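When people speak of teaching a robot, they often imagine that one person shows the movement and the machine copies it. I have guided an arm by remote control at Clisirby, and I think the teacher learns first.
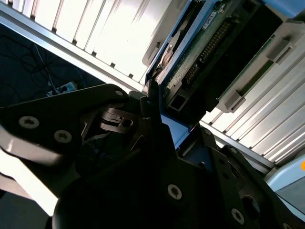
*Close work at the blue drive tray.*

My hand knows how hard to press a latch. My head does not know it. Through the controls I feel almost nothing, so I must look, decide and move slowly. 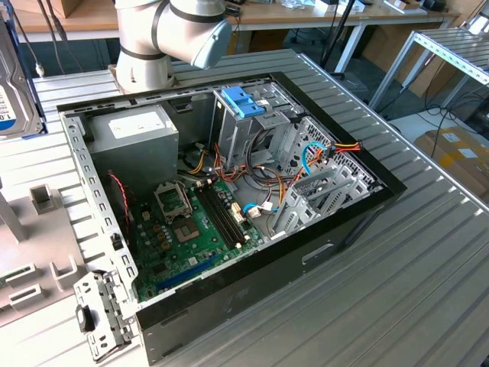
For this reason I do not trust very fast demonstrations. In August we kept 81 of them, and the 17 I liked best were slow, with small corrections left inside.

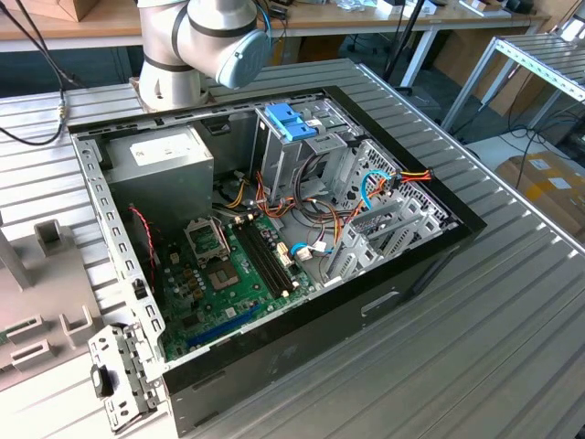

Hanane Kettani disagrees. A slow teacher, she wrote to me, gives the robot all his doubts together with his skill, and who will remove them later?

I accept half of this. Doubt before touching a connector is part of the skill, and I would not cut it away. Doubt from a bad controller is another matter, and there we should repair the controller.

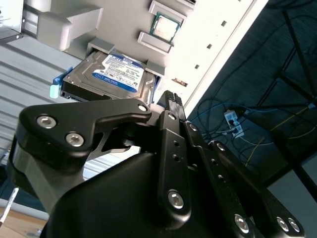 *By Dinesh Sultana | April 13, 2018*

I would pay people for fewer demonstrations per day and let them repeat the ones they are not proud of.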